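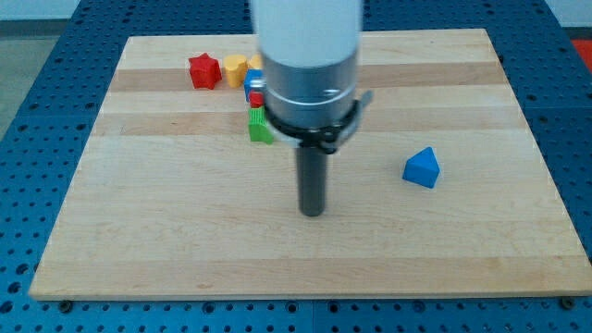 Block board at the start of a run, blue prism out on its own to the right of the rod.

Ticket 68: Rod tip loses the prism partway through the tidy-up task
Opened by: Samah Metwally
Assigned to: Attila Rácz
Product area: Kumside pushing skills
Status: Resolved, follow-up open

Samah Metwally, 9:10 am
Hi all! First, the good part, and it really is good. We gave the arm the plain-English request "put the blue triangle with the others" and it picked the right block out of the whole lot, went to it, and started pushing. Last August we were still typing in positions by hand, so I may have cheered a little.

Now the problem. Partway across the board the prism turns, slips off the side of the rod, and the arm keeps going as if it still had it. It ends up nudging the red star with nothing in between. Stop and restart gives the same thing. The star and the cube go fine, so I'm pretty sure the camera side is OK.

Attila Rácz, 9:42 am
Love that it got the right block. Can you tell me which side of the prism the rod touches first, and what push speed you have set? Please also attach the contact log. The setting is on the Motion page, second box down.

Samah Metwally, 10:05 am
Speed is 200, whatever the default was after the update. Contact is near one end of the long side, never the middle. Log attached.

Attila Rácz, 10:31 am
OK, two things going on. The planner aims for the center of the block's outline as the camera sees it, and with a sloped face on one side that point lands off to the end. So the push starts crooked and the block spins. Then at 200 the arm is past it before the next camera update comes in.

Try this:
1. Motion page, drop push speed to 68.
2. Turn on "re-check contact" and set it to 2.
3. Under Shapes, change the prism from "auto" to "footprint."
4. Save, home the arm, run again.

Saqib Gilani, 11:15 am
Jumping in from the Ostov bench. Step 3 fixed it for us on the wedge, but only after a full restart of the planner. Saving alone did nothing.

Samah Metwally, 11:58 am
Restart was the missing piece, thanks Saqib! Ran it 9 times with the prism in a different spot each time. All 9 ended with it up against the group. On one of them it slipped, and the arm backed off, went around, and pushed from the other side. I did not tell it to do that. So cool to watch.

It is slow now. I could do the whole board by hand before it finishes one block.

Anikó Orbán, 1:20 pm
Question from the home chores side, as I have to write something for Larnent. If it can do this, how far is it from clearing a kitchen counter?

Attila Rácz, 1:47 pm
Pretty far, but I'm more hopeful than I was in spring! A single rod can slide things on a flat board. It can't lift a cup, and a counter has crumbs and edges and a wet sponge. What carries over is the part Samah saw: knowing which object you meant, noticing the push went wrong, trying again. I'd tell them "sorting small parts on a tray, with someone nearby" and leave dishes out of it for now.

Anikó Orbán, 1:55 pm
Perfect, using that.

Attila Rácz, 2:10 pm
Marking resolved. Opened a follow-up with Ernő Fülöp for the planner to reload shapes on save, and to bring the speed back up in steps. Samah, please keep your settings file as it is until he has copied it.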